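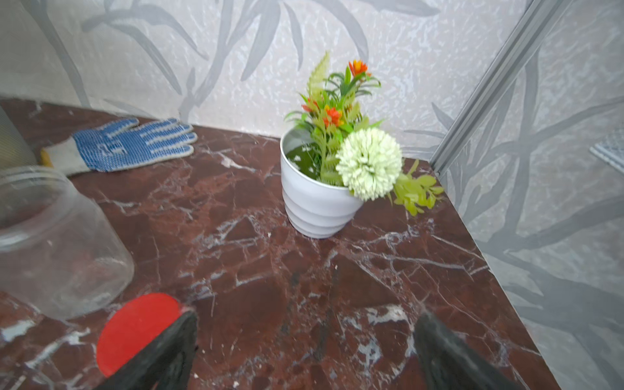 What I set out to do

My project for the interiors module was called The Corner, which sounds grander than it is. We each had to pick one small bit of a home that people walk past without noticing, and work out what makes it look finished or unfinished. I went for a kitchen corner with a dark reddish-brown marble worktop, grey bamboo wallpaper and an artificial flower arrangement in a white ribbed pot. My tutor group at Zollthorpe mostly went for hallways and window sills, so at least I had kitchens to myself!

The question I wrote on my proposal form was: can one arrangement of fake flowers pull together a worktop and a wallpaper that were never chosen to match? I still think it's a decent question, although I spent the first fortnight answering a different one (mainly "why is wallpaper so hard to live with").

The background

The marble is busy. It's got white and pale grey veins and cracks running all over it, and the wallpaper is busy too, with big stalks and long slender leaves in a darker grey over a mottled background. On paper this should be a headache. I made a mood board with samples of both stuck side by side and showed it to the group, and most of them said to paint the wall plain and be done with it.

I didn't want to do that, partly because I'd have had nothing left to write about. The thing I noticed after living with the mood board for a bit is that the wall has hardly any colour in it. It's all greys and whites, so the dark red-brown of the stone gets to be the only strong colour in the corner until you put something on top of it. That gave me my rule for the flowers: whatever went in the pot could be as bright as I liked, as long as the pot itself stayed quiet.

The metal strip where the two papered walls meet was my other worry. It's silver-grey and dead straight, and I had a whole paragraph in my draft about swapping it for something softer. I took that out in the end. The grey sits happily enough with the leaves on the paper, and a straight line is quite restful next to all that foliage.

Choosing the pot and the flowers

I tried two pots. The first was a terracotta-coloured one from a shop called Clultberg, and I was so sure about it that I'd already drawn it into my plan. Against the stone it simply vanished, brown on brown, and the flowers looked as if they were growing out of the worktop. The white ceramic one with the rounded bands is a much better fit. It picks up the veins in the marble and the pale parts of the wallpaper, and the ribs stop it looking like a blank white lump.

There's dark green filler inside the rim, which I'd recommend to anyone doing this. Bare foam looks dreadful from above, and you do look at a worktop from above most of the time.

The flowers themselves went through a lot of versions (I had a spreadsheet, I'm not proud of it). The one I settled on has:

A pale green-white pom-pom chrysanthemum, leaning out over the rim.
Three clusters of little orange-red blossoms at the top, with narrow green leaves in among them.
A feathery yellow-green fern sprig, standing upright.
A bright lime-green leafy sprig going out sideways over the marble.

The sideways sprig was an argument. In my first version everything stood straight up and it looked like a bunch you'd been handed at a station. Letting one piece run out over the stone makes the whole thing wider and a bit lazier, which suits a worktop. The orange-red does the job I wanted as well, being a warm colour near enough to the stone to look related.

The survey

I put a short form round the course and got 57 replies, which was far more than I'd hoped for. I asked people whether they'd keep the arrangement, swap it for a real plant or clear the corner completely. 47 said keep it. That surprised me, as there's a lot of snobbery about artificial flowers! A few of the comments complained about dusting, which is fair, and one person wanted to know if it came in purple.

What I'd do differently

My biggest mistake was treating the corner as a display. A worktop gets used. There's a white knitted work glove with blue dotted grip lying on it, a big clear plastic jar standing empty with no lid on, and a flat round red lid, and every one of those changes how the flowers look. The red lid is the loudest thing on the stone by a long way, and it makes the orange-red blossoms seem rather mild. The jar hardly bothers me at all, because the marble shows straight through it.

So if I had another term I'd test the arrangement against everyday clutter from the start. I'd also ask whether the lime green is needed once there's something bright on the surface already. I was reading a pamphlet on tabletop display from a small studio called Kiều, and it suggested leaving a hand's width of clear space round any arrangement. I tried that on my plan and it ate most of the corner, so I'd want to find out how people manage it in a small kitchen.

I'd keep the white pot whatever happened. The mood board and both pot sketches are in the back of my folder, along with the survey form and the spreadsheet of flower versions, if anyone in next year's group wants to borrow them.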